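05/02/2020

Workshop notes, regional powers map. Spent most of today on the Rarnau sheet and I think I finally get how their two councils split things up! The district council has roads, water and building permits, while the language council has schools and libraries, and the two borders don't line up at all. Plarnmont sits in both — 910 households, of which around 200 vote for a different school board than their neighbors across the street.

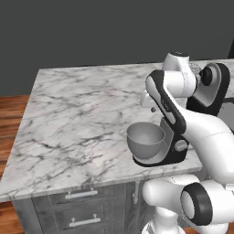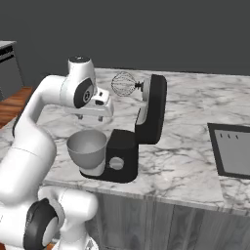
Solange Hiebert thinks we should draw the overlap as hatching. I tried it and it looks muddy at small sizes, so for now I've got two plain outlines, one dashed. She also caught that I'd put Leclerc under the wrong council (my fault, I was using the list from before the April boundary change).

Still to do: fix the key, redo the Brallik inset, and check whether the 70 seats on the chart include the mayors. Solange says yes, the printed handbook says no. Will call the clerk's office and ask.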